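3D打印分体手托,掌部总是从同一层裂开,求分析

发帖:灰面鸻 打印与增材版
楼主

给一个孩子做的辅助手托,用来固定勺子和画笔,佩戴者左手只有拇指和部分掌骨。模型是从Pevivo的公开文件改的,掌部加宽,腕带槽移到了外侧。

材料PETG,喷嘴0.4毫米,层高0.2,壁数4,填充40%,立着打。到现在打了4件,2件在腕带槽下沿裂开,裂口平整,沿着层走的。另外2件还在用,但我不太放心。

想问三个问题:
一、是换打印方向有用,还是换材料有用?
二、掌部内侧贴皮肤,有没有人做过软衬?
三、腕带槽的圆角现在是1毫米,够不够?

切片软件里看不出什么异常,机器是Okton的封闭箱机型,平时打别的零件层间都正常。

回复 1楼 半截螺丝
裂口平整就是层间剥离,跟填充关系不大。立着打,腕带一拉,力正好垂直于层面,PETG再好也扛不住反复拉。躺着打,支撑多一点,表面难看一点,强度能上一个档次。

回复 2楼 南窗晒豆
同意楼上说的方向问题。圆角1毫米太小,槽的四个内角至少放到2.5,槽底下再留厚一点。你可以把掌部对着光看一下,裂之前一般能看到发白的细线。

回复 3楼 kelp_77
我不同意躺着打。掌部是弧面,躺下来以后弧面全是台阶,贴皮肤那一侧打磨起来非常费时间,磨完壁厚也不均匀了。我做过类似的,最后还是立着打,换尼龙,烘干以后打,到现在没有裂。

回复 4楼 半截螺丝
回3楼:尼龙吸水,孩子洗手、出汗,用几个月尺寸就变了,腕带槽会变松。而且尼龙在他那台机器上翘边怎么解决?楼主要的是能重复做出来的东西,孩子长得快,过不了多久就得换一个尺寸。

回复 5楼 kelp_77
翘边用胶棒加大裙边就行。吸水以后尼龙反而更韧,尺寸变化在这种零件上可以接受。我说的是自己做过的,你要是没打过尼龙就别下结论。

回复 6楼 半截螺丝
打过,所以才不用。

回复 7楼 灰面鸻(楼主)
两位先别争。补充几点:箱温大概能到50度,尼龙我有半卷,没试过。躺着打我今天切了一下,时间从6小时变成9小时,支撑多用了不少料,可以接受。

另外孩子家里反映,画笔夹的位置偏前,写字的时候要把手腕抬得很高。这个我打算把夹座往后移8毫米。
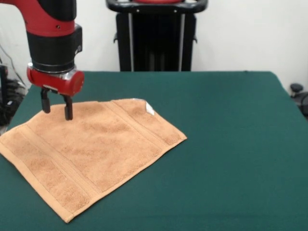 回复 8楼 旧城水塔
夹座的位置不要凭感觉定,8毫米也许对,也许不对,先用螺丝加长条孔做一个可以滑动的版本,让孩子用两个星期,看最后停在哪里,再把位置固定下来。试戴的时候最好安排几样日常动作,拿勺、翻书页、拉拉链都可以,毛巾也很合适,像上图那样在桌上摊开一条,让孩子用手托压住再用另一只手去拉,手托哪里打滑、哪里硌手,几分钟就问得出来。桌面铺块布比光桌面好,硬塑料边在光桌面上老是滑,测出来的东西不准。还有一点,试戴要分上午和晚上各做一次,晚上手会有点肿,腕带松紧差一格很正常。

回复 9楼 南窗晒豆
滑动夹座这个办法好。长条孔两端记得倒圆,不然又是一个裂点。

关于软衬:我用过两种。一种是闭孔泡棉,背胶直接贴,便宜,脏了撕掉换新的。一种是TPU打的薄垫,卡在掌部内侧,可以拆下来洗。泡棉舒服,但是边上会卷。TPU耐用,夏天闷。现在我两种都给,让家里自己选。

回复 10楼 灰面鸻(楼主)
TPU垫是多硬的?打多厚?

回复 11楼 南窗晒豆
85A,1.6毫米,上面开一排长圆孔透气。孔不要太大,太大皮肤会鼓进去,留印子。打印的时候速度降下来,回抽关掉或者调得很小,不然拉丝全在孔里。

回复 12楼 三号扳手
插一句,说到材料,有没有人考虑过不用打印件做受力的部分?腕带拉力全让塑料槽承受本来就不合理。掌部外面走一圈织带,织带自己闭合,塑料只负责定位,裂了也不会整个散掉。Huet那套老图纸就是这样做的,难看,但是结实。

回复 13楼 kelp_77
这个我同意。以前Huet的图纸我打过一套,缺点是织带从外面绕过去,小孩子自己穿不上,要大人帮忙。

回复 14楼 三号扳手
穿不上是因为扣在手背上。把扣移到拇指那一侧,用D形环加魔术贴,单手能拉紧。我这边一个7岁的,学了一晚上就会了。

回复 15楼 旧城水塔
移到拇指侧要看孩子拇指的力量,楼主说左手有拇指,没说活动范围。右手去拉左边的D形环,方向要顺。先拿一段织带和一个旧环比划一下,不用急着改模型。

回复 16楼 半截螺丝
织带方案没意见。不过塑料还是要躺着打,定位也要受力,摔一下照样裂。

回复 17楼 墙角的猫薄荷
新人问一下,这种东西自己做给孩子戴合适吗?不用经过康复师?我看了半天都在说圆角和材料。

回复 18楼 旧城水塔
应该经过。至少第一次试戴要有作业治疗师在场,看压迫点和手腕角度。楼主说手腕抬得很高,这种情况不处理,时间长了肩膀也会代偿。圆角是一回事,角度是另一回事。

回复 19楼 灰面鸻(楼主)
有治疗师,是Pliremberg那边的门诊,每次改尺寸都要过去看一次。抬腕就是她提出来的,夹座后移也是跟她商量过的,我前面没写清楚。拇指能对掌,力量偏弱,拉织带应该没问题,下次去的时候一起试。

回复 20楼 墙角的猫薄荷
明白了,谢谢。

回复 21楼 kelp_77
楼主有半卷尼龙就打一个试试,和PETG躺着打的那个放在一起比。别光听我们两个吵。比的时候不要用手掰,手掰每次力都不一样。腕带槽里穿一段织带,下面挂水桶,慢慢加水,记下裂的时候水有多重。

回复 22楼 半截螺丝
这个可以。静载以外再做一下反复拉,我见过挂水桶很漂亮、戴两个月就裂的。

回复 23楼 灰面鸻(楼主)
好,两种都做。反复拉我用手动的绞盘凑合一下。打完上来报数据。
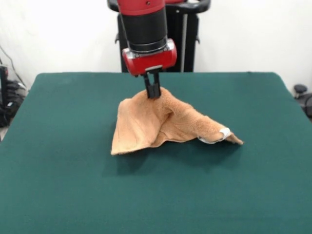 Pliremberg,11月

灰面鸻(楼主)更新:

从门诊回来了,先说结果。

躺着打的PETG,壁数改成6,圆角2.5毫米,挂水桶到13公斤没有裂,再往上我的桶装不下了。立着打的旧版同样的挂法,9公斤就从槽下沿开了,和之前戴坏的位置一样。尼龙立着打也到了13公斤,没裂,但是槽口被拉长了一点,卸掉以后没有完全回去。

反复拉我只做了两百次,PETG躺着的和尼龙都没有看到发白。次数太少,说明不了长期的问题,等有空再补。

滑动夹座孩子用了两个星期,最后停在后移11毫米的地方,比我原来想的多3毫米。治疗师看了,手腕角度比以前好,勺子那边还要再调,勺柄太细,在夹座里会转。

织带按12楼的办法走外圈,扣在拇指侧。孩子自己能拉紧,松开还不太会,要用牙咬,准备在带尾缝一个大一点的拉环。

软衬选了TPU,晚上摘下来以后掌根有一道浅印,半小时内消掉了。治疗师让把那一段的边再削薄一点。

回复 25楼 半截螺丝
躺着打没裂,记下了。

回复 26楼 kelp_77
尼龙也没裂。槽口拉长是因为壁数没跟着加吧?你写PETG改成了6,尼龙是几?

回复 27楼 灰面鸻(楼主)
尼龙还是4,是我疏忽了,这个对比不公平。下一轮两种都用6。

回复 28楼 南窗晒豆
勺柄会转的话,夹座里面做成扁方形,勺柄上套一截方的TPU套子。不要做太紧,孩子要能自己换勺子和笔。

回复 29楼 三号扳手
拉环用粗一点的绳套也可以,带尾打个折缝进去。咬的时间长了织带会起毛,早点换。

回复 30楼 灰面鸻(楼主)
收到,方套这周画。改过的掌部文件等尼龙那轮重测完再传,现在传上来怕有人直接拿4层壁的去打。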